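What February Is For

Every year, right when the snow has gone gray and the porch boards have a crust of road salt on them, I get it into my head that I am going to be a person who takes care of things. I don't mean big things. I mean the drawer that sticks, the towel bar that has been hanging by one screw for longer than I'd like to admit, the kitchen chair we all know not to lean back in. February is for that, in my opinion. The garden is asleep, the holidays are packed away, and there's really no excuse left except the couch (and the couch makes a very good case for itself, especially after supper).

My mother called this "going around the house." She'd put on her old green cardigan right after breakfast and announce it, and my brother and I knew to make ourselves scarce or we'd be holding the other end of something until noon. She kept a list on the back of an envelope, and she never finished it, and she never seemed to mind. I have her habit of the envelope now. This year's came from the gas company and has a coffee ring on it already.

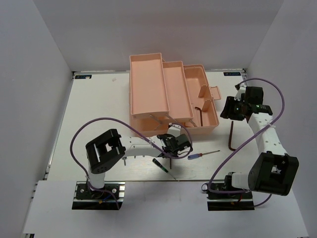

Starting with the chair

I started with the chair because it scared me the most. It's one of a set we bought at an estate sale the first year we were married, when 100 dollars felt like a fortune and we drove home with the trunk tied down with twine. The wobble had come on slowly, the way they do, and we had all just gotten used to sitting a little bit forward.

I turned it upside down on a towel and had a good long look, and found that the bolts under the seat had worked themselves loose. That was all! I had been picturing glue and clamps and a ruined weekend. I went around and snugged each one up a little at a time, then went around again, and I set it back on its feet and sat down in it with a cup of tea and felt like the queen of England. My husband came in and asked what I was grinning about, and I made him sit in it too.

While I was down there I found a puzzle piece, a dried-up lima bean, and somebody's very old chewing gum. I have my suspicions about the gum, and he is thirty-one and lives in Ohio.

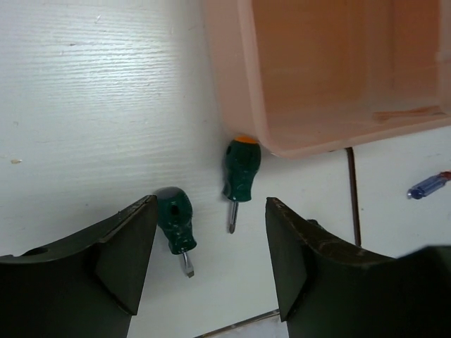 The towel bar took a lot longer. The old screw had chewed a hole in the wall bigger than it was, and I stood there looking at it for a while, and then I called my friend Sorcha Menzies, who grew up in a house where everybody knew how to do everything. She talked me through it over the phone while she was making soup — I could hear the lid rattling — and told me to quit trying to use the same hole. Put in a proper anchor, she said, and stop being sentimental about drywall. So I did, and I got the bar up, and it was crooked, and I took it down and did it over. Two tries isn't bad for me.

I should say I like these jobs partly for how quiet they are. I don't put the radio on. The dog lies in the doorway and sighs at me, the furnace kicks on and off, and my mind goes wandering wherever it wants to. I thought about my mother quite a lot, and about the house on Urquhart Street, which had a back door that swelled up every summer so that you had to hit it with your hip. She had that door on her envelope for years. When we sold the place it still stuck, and I remember giving it one last bump on my way out and having to sit in the car for a minute before I could drive.

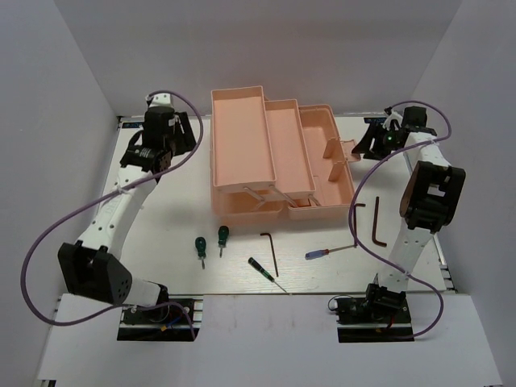 Anyway, the drawer. I rubbed a candle stub along the runners, which is an old trick and a good one, and it slides so nicely now that I keep opening it for no reason. It's the one with the dish towels and the birthday candles, so the candle stub was already in there waiting for me, if you like that sort of thing.

What's left on the envelope: the closet door that drifts open at night, the lamp with the wiggly switch, and the word "hinge," underlined, with no hint of which hinge I meant. I've been walking around the house swinging doors and listening. If any of you have a good way to keep a closet door shut, I'd love to hear it, and I'm putting the kettle on before I look at that lamp.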